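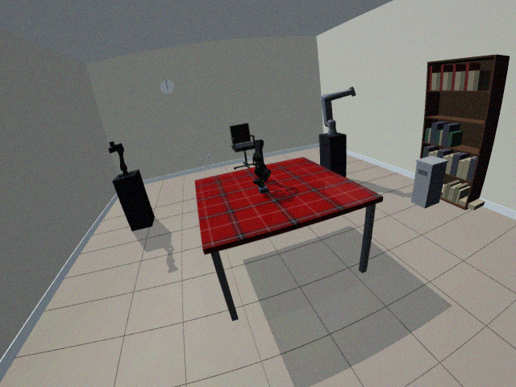 Ticket 1204-R
Product: Ridgate Tabletop Simulation Kit, evaluation license
Customer: Grernau Technical Institute
Supplier: Huleck Support Desk
Opened: 29 April 2025
Priority: Normal
Status: Resolved, pending customer confirmation

Summary of the problem

The customer is reviewing the kit for use in an introductory course on arm control. When the furnished room is loaded with the plaid table covering, the small block placed on the table does not stay at rest. It drops slightly below the surface at the start of a run and is then pushed back up, usually with a small sideways shift. The gripper closes at the planned position and misses the block. The customer reports that 73 runs out of 1,000 ended in this way. The same task in the unfurnished room completed without a miss.

Customer environment

Kit installed from the standard package. Physics settings at default. Arm configuration is the small black arm on the table, with the pedestal arms loaded but not commanded. Lighting preset "Office, Day." The customer has made no changes to the robot description files.

Support entry 1

The customer was asked to supply the full run log, the scene file and the seed list. All were received. Support was unable to reproduce the fault with the bare table, and the customer was asked to confirm whether the covering had been added through the scene menu or imported separately. The customer confirmed the scene menu.

Support entry 2

The fault was reproduced by support with the supplied seeds. The following were checked and ruled out:

Gripper calibration. Finger travel matches the reference values.
Frame rate. Results are the same with rendering turned off.
Pedestal arms. Removing them from the room has no effect on the block.
Office chair, bookcase and cabinet. These are static objects and do not touch the table.

Support then turned on the contact display and stepped through the grasp at low speed, with the arm held near the block. 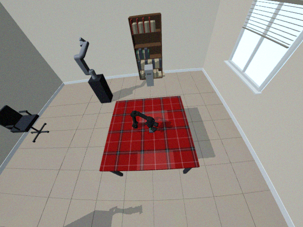 The contact points were found to lie on two surfaces. The covering carries its own collision layer, and the tabletop beneath it carries another. The block is spawned at the height of the lower one. On seeds where both layers register contact in the same step, the solver pushes the block out with enough force to move it sideways.

Support entry 3

Case passed to Chowdary, which maintains the furniture library under contract to Huleck. Chowdary confirmed that the covering was meant to be visual only and that its collision setting was left on by mistake in the current library release.

Workaround

1. Close any active run.
2. Open the scene file and select the table covering.
3. Set Collision to Off. Leave Visible set to On.
4. Save the scene under a new name and reload it.
5. Run the first 50 seeds and compare block position at step zero with the bare table.

Customer response

The customer applied the workaround and reports that block position now matches the bare table on all 50 seeds. The full set is being repeated. The customer asks whether course files already saved by instructors must be edited one at a time.

Support entry 4

Saved scenes keep their own copy of the collision setting and will not be corrected by the library update. A script that changes the setting for every scene in a folder has been attached to this ticket. Please back up the folder before running it. The corrected library will be included in the next maintenance release, and evaluation customers will receive it at no charge.

The ticket will remain open until the customer reports the results of the repeated set.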